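October, late afternoon

Home from Leneck with my shoes off and a pot of soup on, and I want to get some of this down before it slips away, as these days always do if I leave them until after supper.

Ctibor Gajdoš had us all out in the garden again, at the glass table, and we spent far too long on the question that has followed me through the whole fall, namely whether I'll live to see a machine clear up after a lunch. I have been hearing that it's coming since I was a girl (my aunt in Zilville had a magazine clipping about it stuck inside her pantry door, a housekeeper on wheels with a feather duster, and she truly believed she would own one!). She got a very good vacuum cleaner in the end and was pleased enough with that.

Ctibor is more hopeful than I am. He worked at the Drallden plant for 26 years and saw the packing line go over to arms, one station after another, and he says people said never about each of them. I believe him. But then I asked what those arms did with a box that came down the line open, and he laughed and said they stopped, and a person walked over. I keep thinking about that person walking over. In my kitchen everything is a box that came down open. Lids are half on, the dish towel has gone behind the bread, and there is always one spoon in a place no spoon should be.

He had an answer for that, of course. He said the trick is in showing the machine enough of ordinary life, the bottles and cups and everything else people leave out, and that packing cartons never taught anybody much about a table after company. He told me the Kinoshita people had gone through 2363 tries at putting away dishes before they would let anyone come and watch. I wrote the number on my hand so I could put it in here. It seems like a great many, and then I wondered how many it took me, as a child, with my mother standing behind me, and how many saucers she lost to it.

What I find I worry over is the small judging part. Picking up a bottle I can imagine. You squeeze enough and you don't squeeze too much, and you keep it upright.

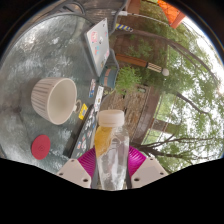 But then is the drink finished or is somebody coming back for it? I left a glass of water on my own counter for 5 hours last week and would have been quite put out if it had been tidied away, and the same evening I scolded myself for leaving it there. I can't see how I would explain that to a machine when I can't explain it to my sister.

Still, I told Ctibor I'd take one tomorrow if it would only do the sheets. The fitted one especially. He says sheets are harder than bottles, and folding is harder than carrying, and that I have picked the worst job in the house to start with. Well, naturally I have, that's the one I want help with!

We said six o'clock for the next time, at my place, and I promised the plum cake, so I need to look for the big pan, which may be at my sister's. The soup is starting to catch. I'd better go and stir it.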